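Toltance hand-held gripper pair: setup, care and repair

README for the maintenance folder. Maintained by Julián Aguirre. Last revised 17 September 2025.

What this covers

Two hand-held grippers, left and right, used at the Plurmont site for tabletop pick-and-place recording. Each has two fingers on pivoting linkages, a soft pad at each fingertip and a camera looking out over the fingers. The notes apply to the pair as a unit. If one side is swapped out, treat the whole pair as new and go through the setup again.

The recording software and the upload steps are in the Brondanora README. Nothing about file formats is repeated here.

Folder contents

setup.txt — the bench checklist in short form, for printing
pads.csv — pad changes, one row per finger
faults.csv — faults and what was done about them
zero/ — the opening calibration files, newest on top
old/ — notes from before April, kept for reference only

Setup before a session

1. Put both grippers on the bench with the power off. Open and close each one by hand through its full travel. The fingers should move together and arrive together. If one leads, stop and see "Uneven fingers" below.

2. Look at the pads. Wipe them with a dry cloth. Use a damp cloth if there is lint in the texture, and let them dry before use.

3. Check the pivot screws with the small driver. They should be snug, with no side play in the linkage. Do not crank them down. An overtightened pivot makes the finger drag, and the drag ends up in the opening readings.

4. Wipe the lens. Use the lens cloth, which lives in its own bag. Do not use the pad cloth.

5. Connect the cables and power up left, then right. The software assigns sides in that order. If they come up reversed, unplug both and start again.

6. Run the zero routine. Fully closed, hold, fully open, hold. Save the result in zero/ with the session number.

7. Record a short test clip at the table with the fingers wide open. Both pads should be in view and the far edge of the table should be sharp.

Limits and intervals

Pads: inspect every session, replace after 300 closures with bottles or cups, sooner if an edge lifts.
Pivot screws: full check every 13 sessions.
Zero routine: every session, and again after any repair.
Linkage cleaning: every 700 closures.

The closure counts come from the session log and are added up per gripper. A pad change resets the pad count only.

Uneven fingers

Usually a loose pivot on the slow side. Tighten it, cycle the gripper ten times by hand and look again. If it is still uneven, take the screws out one side at a time, clean the holes with a dry swab and refit. Do not take both sides apart at once — the left and right linkages look alike on the bench and have been mixed up before.

If cleaning makes no difference, the linkage is bent. Write it in faults.csv and send the gripper to Ortuño for a replacement arm. We do not straighten arms here.

Pad changes

Peel the old pad from the tip end. Clean off all of the adhesive, wait for the surface to dry, then press the new one on and leave the gripper closed on a folded cloth overnight. Change both pads of a gripper together. One new pad facing one worn pad lets plastic cups twist as they are picked up.

Checking at the table

The last check is done where the work is done. We use light plastic cups and drink bottles, some standing and some on their sides, on a cloth with some weave to it. A bottle on its side needs a low approach, and that is where a stiff finger shows up first.

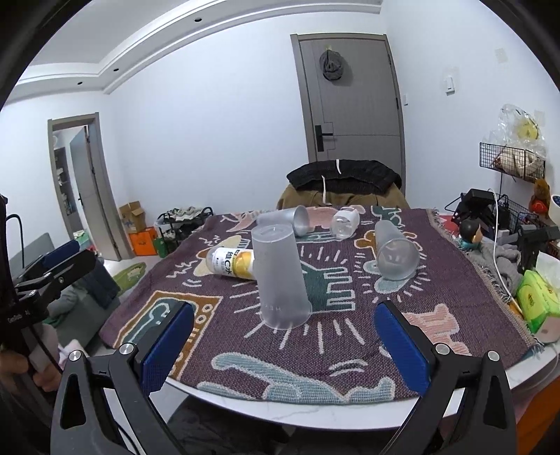 Pick up each item once with the left gripper and once with the right. Watch for the pads meeting the plastic at the same moment. If an item gets pushed sideways before it is held, go back to the pivot check. If the pads bunch up the cloth, the approach is too low and the gripper is fine.

Cable care

Keep a loop of slack above the hand. A tight cable pulls the gripper off line at the end of a reach and wears the connector. When the session is over, unplug at the connector body, coil the cable loosely and hang it. Do not wrap it around the gripper.

Known issues

The right unit sometimes reports a small opening when fully closed. Repeating the zero routine clears it. Cause not found yet.

The connector on the left cable was replaced in April. The new one is a tighter fit and needs a firm push.

Spares

Pads, pivot screws and one spare cable are in the drawer marked Toltance. When the last bag of pads is opened, tell Julián so more can be ordered.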